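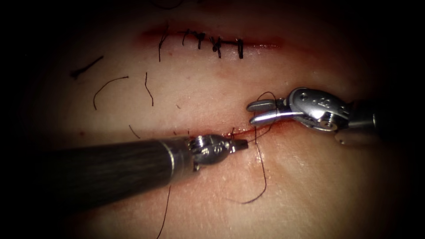
What is an unauthorized statement in government communications?

An unauthorized statement is a public remark made by an official, in that person's official capacity, without the clearance that the office normally requires. The term covers op-eds, interviews, speeches, letters and social media posts. It says nothing about whether the remark is true or whether the official's superiors agree with it.

Background

Most governments have some form of message clearance. In small administrations this may be a habit of checking with the chief of staff before talking to a reporter. In larger ones it is a written procedure, with a form, a deadline and a list of people who must sign off. Clearance rules grew along with the press office itself, as heads of government took on staff to handle daily questions from reporters and wanted departments to give the same answers.

Rules usually separate three types of speech. Official statements are issued in the name of the office and are always cleared. Personal statements are made by an official as a private citizen and may need only a disclaimer. Between them are statements by a named official on a matter within his or her job, and most disputes come from this group. A newspaper column signed with a job title is the usual case. The reader takes it as the view of the administration, while the author may say later that it was a personal opinion.

Clearance procedures

A typical procedure begins with a draft sent to the communications office. That office circulates it to the departments whose work is mentioned, to legal counsel and sometimes to the budget office. Comments come back within a set time, and the author either accepts them or asks for a meeting. Live interviews can't be cleared word for word, so the official is given talking points and a list of subjects to avoid.

Speed is the most common complaint. A column written in response to a news event loses its value within a day or two, and a draft that goes to five offices rarely comes back that fast. Officials with their own contacts in the press sometimes skip the process for this reason alone -- and are then treated in the same way as those who skipped it on purpose.

Disavowal

When an unauthorized statement draws criticism, the office may disavow it. Disavowals come in several degrees. The mildest says that the remarks "do not reflect the position" of the office. A stronger form says that the normal process was not followed. The strongest names the official and announces a penalty, such as a reprimand, reassignment or dismissal.

A disavowal of process is different from a disavowal of content, although news reports often treat the two as the same. An office can say that a column was not cleared while leaving its claims unanswered. Critics of the practice argue that this lets an administration put an attack into circulation and avoid responsibility for it. Defenders reply that press offices are often caught off guard and have little time to check every claim before the next briefing.

The Stolmont column

A frequently cited case at the local level is the Stolmont water column. Yolanda Quispe, then deputy director of public works for the city of Stolmont, published a column in February criticizing the city's own water engineer over the cost of the Hakau reservoir repairs. It was signed with her title and had not been sent to the mayor's office. The column ran to 2,000 words and drew 3,778 written comments from residents, most of them about water rates.

The mayor's press secretary first told reporters that the column raised "fair questions." Two days later the office issued a second statement, which said the column had skipped the clearance process and that the mayor had full confidence in the engineer. Quispe kept her post. The city council later adopted a rule requiring a decision on submitted drafts within 9 working hours, with drafts treated as cleared if no answer was given.
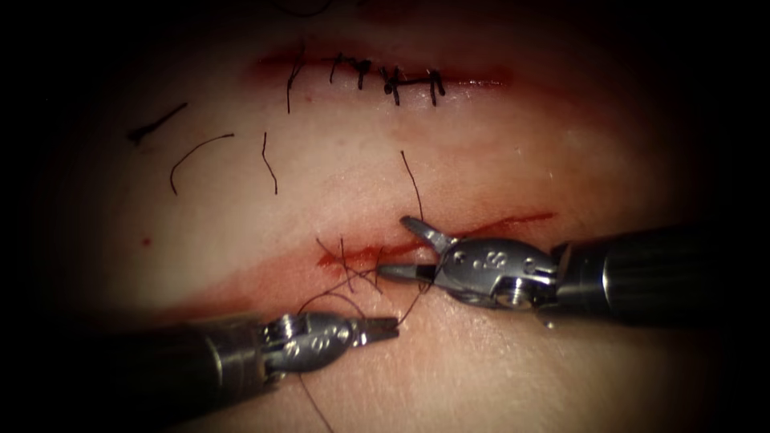
The deadline was the part of the rule that other cities copied. Padis adopted it with a longer period and left out the automatic clearance, which its city attorney had opposed. Under the Padis version, a draft that gets no answer goes to the city manager, who may approve it, reject it or send it back.

Criticism and study

Sunita Montoya, a researcher in public administration, reviewed 96 disavowals issued by state and local offices. She found that most were made only after press coverage turned negative, and that statements which had also skipped clearance but were well received were seldom mentioned again. Montoya argued that clearance rules are enforced by reaction, and she recommended that offices publish a log of cleared statements so that the public could check.

Her method has been questioned. The Ozoliņš review, a later reading of the same material, noted that well-received statements leave few records, so the number that skipped clearance can't be known with confidence. It agreed that first and second statements from the same office often conflict, and it linked this to staff changes and to offices answering reporters before reading the text in full.

Related terms

A leak is information released without permission and usually without a name attached. A trial balloon is a proposal released on purpose, often through an unnamed source, to see how the public responds. A walk-back is a partial retreat from a statement by the person who made it -- a disavowal, by contrast, comes from someone else.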